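Town Council Backs Lower Water Pressure Trial in Tirnus Hill

Households in the Tirnus Hill district will have their water pressure turned down overnight from February, after the town council approved a trial meant to cut leaks from the area's old pipes.

The trial will cover 16 streets between MacBrayne Road and the reservoir. Pressure will drop at 11 p.m. and return to normal at 5 a.m. Daytime supply will stay as it is.

Most of the mains under Tirnus Hill were laid in 1940 and have been patched many times. The water department says the pipes lose the most water at night, when few people are using it and pressure builds up in the system. Two bursts on MacBrayne Road last winter closed the lower end of the street and left homes there without water until the next afternoon.

"We can't replace every pipe on the hill this year," the department said in a note to council members. "Lower pressure at night puts less strain on the joints and buys us time."

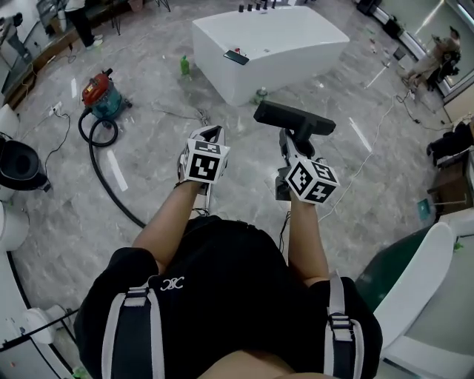 Montri Saithong
Local Affairs Reporter

Residents who run a bath or take a shower late in the evening may notice the change. A tub that fills in 16 minutes during the day could take 20 minutes after 11 p.m., according to the department's estimate. Toilets, dishwashers and washing machines should work as usual, although some machines may take longer to fill.

Homes at the top of the hill are expected to feel it most. Several people from Cernelo Court, the apartment block next to the reservoir, told the council meeting that their top-floor supply is already weak. The department agreed to put a pressure gauge in the building before the trial starts and to check the readings every morning for the first 2 weeks.

Council members also asked about fire safety. The department said pressure at the hydrants would stay above the required level at all hours, and that the fire service had seen the plan and raised no objection. Crews will be able to bring the whole district back to full pressure from the control room – a step that takes a few minutes.

The valves and sensors will be supplied by Gikano, which already maintains the pumps at the reservoir. The cost will come out of the existing repair budget, and water rates will not change during the trial.

Letters with the start date will go out to every address in the district. They will include a form for residents who use medical equipment at home that needs a steady water supply. Anyone who returns the form will get a visit from the department before the pressure is lowered.

The council will look at the results in the summer. If the leaks go down, the same system could be used in the streets south of the rail line – where the mains are almost as old.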